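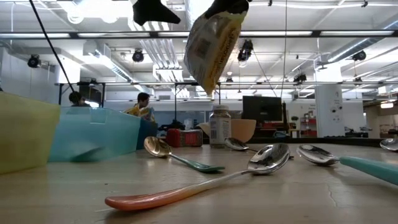 I quit buying lunch in July. I had gone through my bank statement the month before, which I do maybe twice a year, and added up everything from the sandwich place and the noodle place across from the office. It came to $156 for the month. I don't make bad money, but that bothered me more than the rent increase did, probably because I couldn't remember a single one of those lunches.

So I started cooking one big pot of something on my day off and taking it in all week. I've kept it up long enough now that I think I can say what works for me and what doesn't.

The first thing I made was lentils, from a recipe Arwel Samuel wrote out for me years ago when we shared the apartment in Gostwood. It's brown lentils, two onions, a can of tomatoes, cumin, a lot of black pepper and a spoonful of vinegar at the end. He ate this constantly and I used to make fun of him for it. I called him to ask if it froze well and he said yes, but leave out the potato. I had forgotten there was a potato. The recipe doesn't mention one. He said he added it later and then stopped again.

Lentils are fine through day four. On day five I don't want them. That is not a food safety point, I just don't want them. What I do now is freeze two portions right away and eat those the following week, so there are always two different things on the go. It took me longer than it should have to work that out.

Rice was the other problem. Cold rice from the fridge turns hard and reheats badly in the office microwave, which is weak and has one shelf setting that works. Mỹ Đinh, who sits across from me, told me to sprinkle water on it and put a wet paper towel over the top. I had been adding butter. The water is better. She also told me to get it into the fridge sooner after cooking, and she was pretty firm about that, so now I spread it out on a sheet pan to cool and put it away before I do the dishes.

Some things I've made more than once:

Chickpea stew with spinach. Good, cheap, freezes fine. The spinach goes dark but tastes the same.

Chicken thighs with paprika and peppers. This is from Géza Antal, who says it is nothing like what his family makes and that I should stop using his name in connection with it. He uses lard. I use oil. He also puts in twice the paprika and buys it from Nyitrai, a shop I've been to once, where the small bag was cheaper than the jar at my supermarket and was a completely different color.

Pasta salad. No. I tried it two weeks running and both times the pasta had swelled up and gone soft by the second day. Maybe there's a shape that holds up.

Barley soup. Very good, but it sets solid in the fridge and you have to carry extra broth or thin it with tap water.

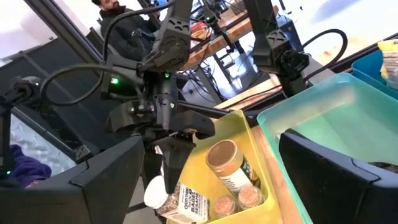 Spices are where I spent money I didn't need to. When I started I thought each week had to taste like a different country, so I bought fenugreek, sumac, two kinds of chili flakes and a jar of something called a roast blend that is mostly salt. I use cumin, paprika, coriander, black pepper and bay leaves. The sumac comes out sometimes for eggs. I threw out a jar of ground ginger that had been through three apartments with me and smelled like cardboard.

Mahfuz Wanigasekara, who can cook properly, told me to buy cumin whole and toast it in a dry pan before it goes in. I resisted this as one more thing to wash. But it takes two minutes, you can use the same pot you're about to cook in, and it does make a difference. He also says to salt the onions at the start, and I do that too now. I crush the cumin with the bottom of a mug since I don't own a grinder.

Containers. I bought a set of plastic ones first and the tomato stained them orange in the first week. Then the lids warped. I have four glass ones now, and they're heavy on the bike, but they go from freezer to microwave and they come clean. I paid $29 for the four. Eero Partanen swears by old yogurt tubs, and if you have a desk job and a steady bag that's probably all you need. Mine leaked on the 19 bus one rainy morning, all over a library book, so I'm done with tubs.

I also take a real spoon and fork. The office drawer has forks in it and never any spoons, and I got tired of eating soup with a coffee stirrer. I roll mine up in a dish towel, and the towel doubles as a placemat when the break room table hasn't been wiped down.

On the money side, groceries went up a bit and the lunch total went down to almost nothing. I still buy lunch now and then, usually when someone's leaving or when I've overslept. I haven't tried to work out the exact savings and I don't keep receipts from the market, so I couldn't if I wanted to.

What I didn't expect was getting my lunch hour back. The noodle place had a line every day, and by the time I sat down I had twenty minutes left. Now I eat at twelve, and then I walk down to the canal and back if it isn't raining.

Next week is going to be white beans with sausage. I've never cooked dried beans from scratch. Arwel says to soak them overnight and Géza says don't bother, so I'll probably soak half and see.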